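Underfloor heating and pale grey floors: did I make a mistake 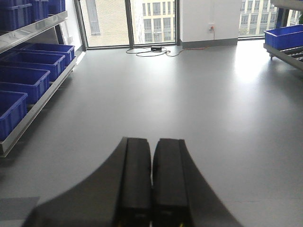 The floor as it is this morning, looking towards the windows

Posted in: Floors, Walls and Regrets

skirtingbored wrote:
Moved into the ground floor unit in September, and the previous tenants left us what the agent called a "contemporary poured finish". It is light grey, smooth and slightly shiny, and it runs all the way back to the windows. I was charmed for perhaps a week. Since then I have learned that it shows every footprint, every crumb and the precise route of anyone who has come in from the car park.

I have mopped it with the stuff under the sink (smears), plain warm water (smears, but honest ones) and a product called Obi that my brother-in-law swears by and which made the place smell like a dentist's. Now I'm wondering whether to put something over the top. Sheet lino, carpet tiles, a field of turnips, I'm open to ideas. There is underfloor heating, which works when it feels appreciated.

What would you do?

plumb_bob_23 wrote:
Leave it alone. People pay a fortune for that. You've got a floor with no joins, no grout and no gaps for the toast to go down, and you want to put carpet tiles on it. I fitted carpet tiles in an office for 15 years, and I'd like you to know that they lift at the corners out of spite.

Mrs Dado wrote:
With respect to plumb_bob, he doesn't have to mop it.

We had the same thing in our kitchen extension, in a colour the brochure called Praltberg Mist. It's grey. The trick is two buckets, one with a tiny drop of detergent and one with clean water, and you change the clean water far more often than you think is reasonable. Then go over it with a dry microfibre pad. The smears are nearly always old product. If the last people used a polish you could be mopping their polish about for months.

skirtingbored wrote:
Mopping their polish about for months is exactly what it feels like. Is there a way of getting it all off in one go, or do I have to wear it down by persistence?

Mrs Dado wrote:
A stripper meant for sealed floors. Try it somewhere that doesn't matter first, such as behind the door. If the shine goes cloudy, stop.

Desmond Tran wrote:
Please find out what it is before you put stripper on it. "Poured finish" could be resin, could be a sealed screed, could be floor paint if the landlord was feeling thrifty. They don't all like the same chemicals. I used a stripper on what I took to be resin and spent the rest of the weekend finding out about paint.

Ask the agent for the paperwork. There will be a leaflet somewhere. It will be in the drawer with the takeaway menus.

plumb_bob_23 wrote:
You can tell paint. Look at the doorway. If it's wearing through where everyone walks, it's paint.

Desmond Tran wrote:
Or it's a worn sealer over screed. Mine looked perfect in the doorway.

plumb_bob_23 wrote:
Then yours was good paint.

Desmond Tran wrote:
It was not good paint, Bob. It came off on a mop.

gutance_gary wrote:
Rug. Biggest one you can carry. I've got a Gutance wool one that covers most of the front room and I haven't seen the floor since, so as far as I'm concerned it's spotless.

Mrs Dado wrote:
Check the tog rating if you're putting a rug over underfloor heating, Gary, or you're just warming the underside of a rug.

gutance_gary wrote:
The underside of my rug is very comfortable, thank you.

skirtingbored wrote:
Update. I rang the agent. The agent said "it's a floor finish". I said yes. There was a pause in which I think we both reflected on our lives. She's promised to email the landlord, who is in Brudurum until further notice and answers messages in the order they interest him.

I did find a leaflet, in the drawer, with the takeaway menus. It's for the cooker hood.

Desmond Tran wrote:
I take no pleasure in being right about the drawer.

Barrett Lyons wrote:
Different question, but has anyone asked why you'd cover it when you're renting? Read your lease. Mine says no fixed floor coverings without written consent, and "fixed" includes that double-sided tape. I lost a chunk of deposit over the tape. The carpet they forgave.

If you must, get loose-lay vinyl in a big sheet. No glue, rolls up when you leave. Leave it flat in the room overnight before you cut it, and cut it long the first time. You can always take more off.

plumb_bob_23 wrote:
Loose-lay over a shiny floor will creep. Put a sofa on it and it'll bubble up on the other side like a slow tide.

Barrett Lyons wrote:
I've had mine down 3 years and it hasn't moved.

plumb_bob_23 wrote:
What's on it?

Barrett Lyons wrote:
A piano.

plumb_bob_23 wrote:
Right.

marmoleum_pat wrote:
Can I put in a word for doing nothing but owning a decent doormat? A proper long one, two full strides, so both feet land on it. Most of what you're mopping up is outdoors. We changed the mat and went from mopping daily to mopping when my mother visits. Shoes off also works but you need to be the sort of household that can say it out loud.

skirtingbored wrote:
We are not that sort of household. My father-in-law regards his socks as private.

But I can do a mat. Current plan is: mat, two buckets, leave the stripper in the shop until the landlord surfaces. If it's still driving me mad in the spring I'll look at loose-lay and acquire a piano.

One more thing while you're all here. It looks worst in the morning with the light coming in low from the window end. By teatime I can hardly see a mark on it. Is there anything to be done about that?

Mrs Dado wrote:
Mop towards the windows and finish with the dry pad going the same way. Any streaks will run with the light and you'll notice them less. Or blinds.

gutance_gary wrote:
Or get up at teatime.

Desmond Tran wrote:
Do post what the landlord says. I'm still putting my money on screed.

plumb_bob_23 wrote:
Paint.

Thread viewed 2966 times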